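November, open day prep and notes

Přemysl Doležal brought the Munteanu visitors through at 15:00, 5 people. Showed them the hand-held gripper first, then let each one try a pick on the desk. Most squeeze too early. Told them to get the bottle between the pads before closing.

Questions were mostly on pad wear. We swap at 4000 grasps, log the swap in the Stestach sheet. One asked if glossy packaging is a problem; said yes for the tracking, less so for the grip.
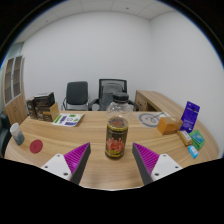
Still to do: send Přemysl the pad drawing, charge the spare battery, ask Marby for a quote on 50 more pads.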